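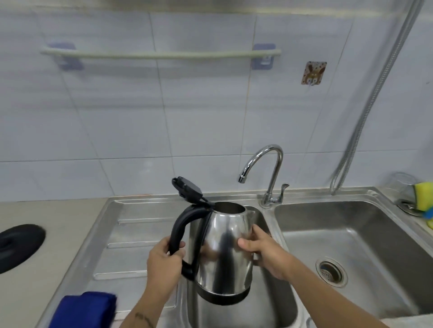
The second hand deserves its own score

Most papers on learning household tasks from human video report one number, the success rate. I think that number hides the most useful thing in the data, and a result from our own group has made me more stubborn about it.

We trained two policies on 1243 head-camera clips of people cleaning small kitchen appliances. The first, Hirby, was taught to predict the path of the wiping hand. The other, Dretel, had the same network and the same clips, but it also had to predict what the supporting hand was doing. We ran 100 trials of each on the bench. Hirby finished the wipe more often by a small margin. Dretel knocked over far fewer kettles.

By the usual measure, Hirby wins and Dretel goes in the appendix. I would have written it up that way myself in April.

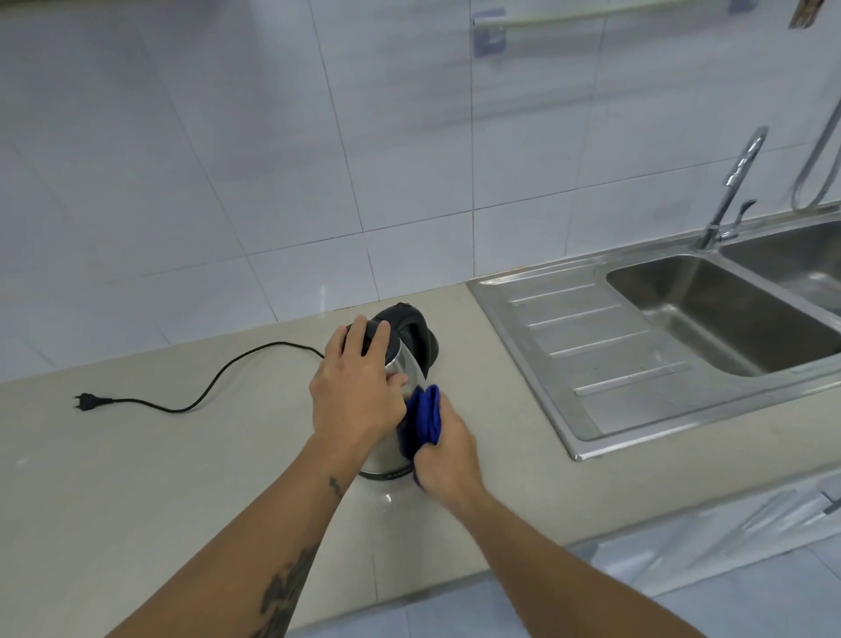 What the labels leave out

The trouble starts with annotation. A labeller is asked for an action and an object, so they write "wipe kettle" and move on. The hand with the cloth gets the verb. The hand spread over the lid gets nothing, although it is doing half the job. When our labels treat that hand as background, the model learns to treat it as background too.

Natalia Hinojosa, who built the Escobedo annotation tool, disagrees with me on the remedy. She argues that a large enough model will pick up the support hand without being told. She may be right at a scale we can't afford. With our budget, 13 labelling categories per hand was the limit, and it was enough to change the behaviour.
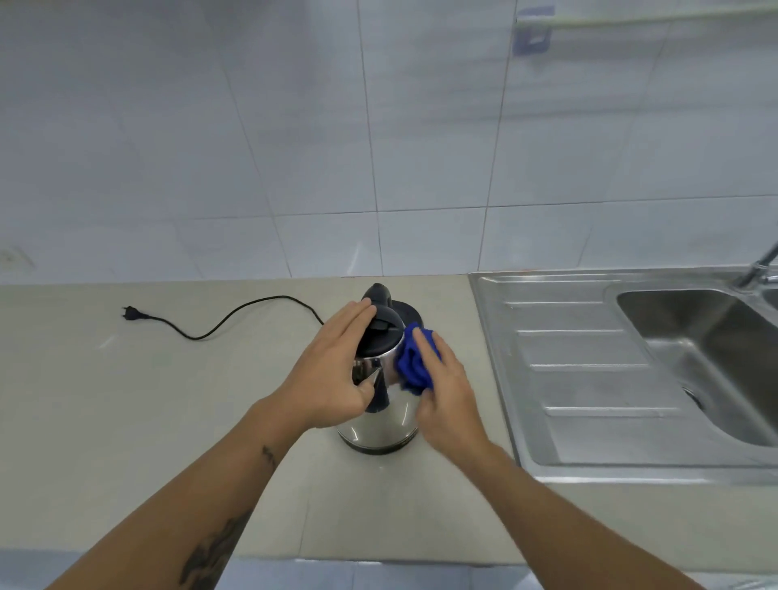

My proposal is modest. Any benchmark with two-handed tasks should report a stability score beside the success rate, covering how far the object shifts while it is being worked on. A kettle is a good test of this. With the thumb and palm against the steel near the spout, and the fingers across the lid, a person has something to push against when the cloth presses on the other side. A policy that wipes without that bracing can still pass, provided it wipes lightly enough, and a light wipe doesn't do much cleaning.

The Zovari test suite already records object pose at every step, so the score would cost its users a few lines of code. Older datasets are harder. Ours took most of a season to relabel, and I don't expect other labs to do it for free. They could start with a small held-out set and see whether their rankings change. Ours did.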